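Tritcombe anglers get their evening bank back as Fontana stretch reopens
2018-07-19

Fly fishing after supper is allowed again on the Fontana stretch of the Landar, and to judge by the number of trucks pulled up along the lane on the first night, it had been badly missed.

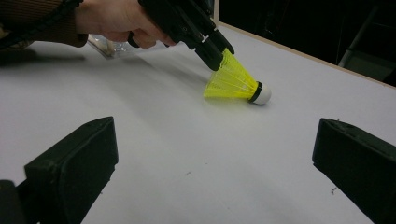

One regular wrote to the club page before the gate had even been unlocked, saying that two summers without an evening rise was more than enough and that the new closing time had better be late enough for the sedges. It is, you will be glad to hear. Permit holders may now fish until one hour after sunset, right through to the end of the season, and the morning hours stay just as they were.

The stretch runs for 700 yards from the old sheep wash down to the footbridge, and for anyone who hasn't walked it, it really is a lovely piece of water – slow and deep under the alders at the top, then a long broken glide where the trout come up on warm nights and sip away as if they had all the time in the world. Evening fishing was stopped after the high water took out a piece of the bank, and the path was simply too risky in poor light. The repair has been finished with willow stakes and a good deal of stone, and the grass is already coming through nicely between them.

The Zundisgate Fly Fishing Club, which looks after the water from its hut in Tritcombe, raised $1,037 toward the work at its spring tackle sale (a very cheerful morning, with more secondhand reels on the tables than most of us had ever seen in one place). The rest came out of permit money.

A few rules go along with the reopening. Fishing is fly only, with barbless hooks, and all trout under 12 inches go back. Wading is not allowed in the 5 yards on either side of the new bank until the stakes have had a winter to root, so please cast from the grass there and watch your back cast, as the alders are hungry. No more than 2 fish may be kept on any one permit in an evening.

Permits can be bought at the Tritcombe hut or from the box at the footbridge, and last year's evening permits, for those who paid and never got to use them, will be honored through the end of July. Bring the old card with you and it will be swapped for a new one. Members who like a small dry fly will want to know that a brown sedge in a size 14 did very well on the opening night, mostly in the last half hour of light, with a few good fish coming from right beside the footbridge.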